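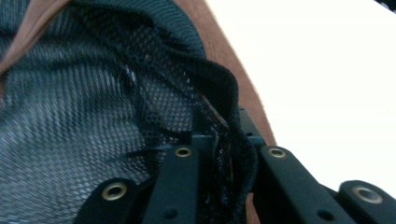 Do cedar blocks do anything at all against moths?

Asked by broltgate_kev on 21 Jun 2022
Closets & Laundry > Pests

I pulled my winter things out in March and two sweaters had holes in them, plus a bald little track across the side of a felt hat I've had for years. Everything was in the hall closet with cedar blocks hanging off the rod and a cedar sachet in every pocket. My mother-in-law swears by them. So does the guy at the hardware store, but he sells them.

I've been reading about it and every page says cedar is a "natural repellent" and then has a link to buy some. One brand, Dastis, has a set that is supposed to cover a whole walk-in closet, and the box says 100 percent effective without saying at what. Another page says to sand the blocks every season. Another says sanding does nothing and you need their oil.

Has anyone tested this on their own stuff, and what do I do with what's left? It's mostly wool, some cotton, two felt hats. I'd like to skip mothballs because the closet is next to the bedroom and I can't stand the smell. Also not keen on paying a pest company if I can avoid it.

Mansa Antwi
Marked as helpful by the person who asked

I'd be suspicious of the cedar too. Fresh cedar oil in a tight, closed chest may bother very young larvae. A few blocks on a rod in a closet you open twice a day is a different situation, and I have never seen a package that admits it. I had 17 of those blocks in one closet in my old place in Bristham and still lost a coat.

First thing to know is that the moths you see flying don't eat anything. The larvae do the eating, and they go for wool, felt, fur, silk, feathers. Your cotton is mostly fine unless it's dirty with sweat or food, so don't waste a weekend on the T-shirts.

What worked for me was dull. Empty the closet completely. Vacuum the floor edges, the shelf corners, the crack behind the baseboard and the carpet right up against the wall, then take the vacuum bag or canister outside right away. If there's an air vent in there, lift the grille and vacuum that too. Mine had a wad of dog hair in it that was feeding more moths than the coats were.

Then treat the wool. Sweaters that can be washed, wash. Anything else can go in the freezer in a sealed bag with the air pressed out. People online will tell you overnight is enough, and I don't believe them, especially with a home freezer that gets opened for ice cream. I leave things in for two full weeks. Let the bag come back to room temperature before you open it, or you get condensation on the wool.

Felt hats won't love being crushed in a freezer, so either give the hat a shelf to itself or do it the slow way. Brush it outdoors with a soft brush, going with the nap, and get under the sweatband and into the crease of the crown. Eggs come off with brushing more easily than people think. Repeat every week or so for a month.

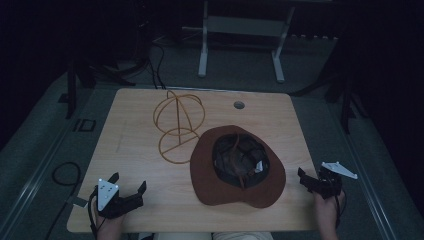

Brown felt hat with a wire hat stand.

Afterward, store it clean in something that closes. A plain plastic bin with a good lid beats any scented product I've tried. The bald track won't grow back, by the way. You can brush nearby nap over it if it's shallow, and anyone selling you a "felt restorer" should be asked for a before and after.

Sticky pheromone traps are worth having but only to tell you if you still have moths. They catch males. They don't clear a closet, whatever the label hints.

Posted by dee335

my grandma used cedar her whole life and never had one hole so idk. maybe you got fake cedar?? lavender works too, just refresh it. the Bukhari ones from the market smell amazing

Posted by lintroller_pat

Lots of people who never used cedar never had a hole either, so I wouldn't lean on that too hard. Lavender smells nice. I put it in my drawers and found a larva on the sachet.

I agree with most of what Mansa wrote but I'd check outside the closet before doing all that work. We cleaned ours twice and they kept coming back, and the source was a wool rug under the couch that hadn't been moved in years. Look under heavy furniture, in the piano if you have one, and in any bag of yarn you've forgotten. Old bird nests near the eaves can be a source too.

If you rent, tell the landlord in writing. Ours tried to say moths were our problem and then it came out that the unit downstairs had them worse.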